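From: Erick Biwott
To: workroom list
Date: Wednesday, September 6, 2023
Subject: Re: Paper on the table, and the divided box

Nafula Muriithi wrote:
> I'd like us to cover every table in paper by December. It
> makes cleanup easier, and the two-part cardboard boxes can
> stand on top so bottles get sorted as we go. Ladan can get
> 40 sheets from Teser. Any objections?

A couple, yes. I have no quarrel with paper on one table. On all of them I doubt we'd save any work. Somebody has to cut it, tape it and change it, and a strip of tape at each side won't keep a big sheet flat once people start leaning on it. It also shows every speck, so are we going to swap it weekly or just live with it?

The box I like even less. Two compartments is fine until there's a third kind of thing, and then it all goes in whichever side is closer. It takes up table space too — put it on a shelf.

Could we try one table for 4 weeks before Ladan orders anything? Mwende, you were keen on this, so maybe yours.

Erick

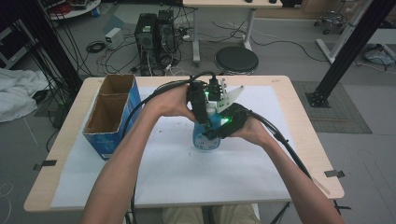
Table with the paper taped down, box on the left, blue bottle near the middle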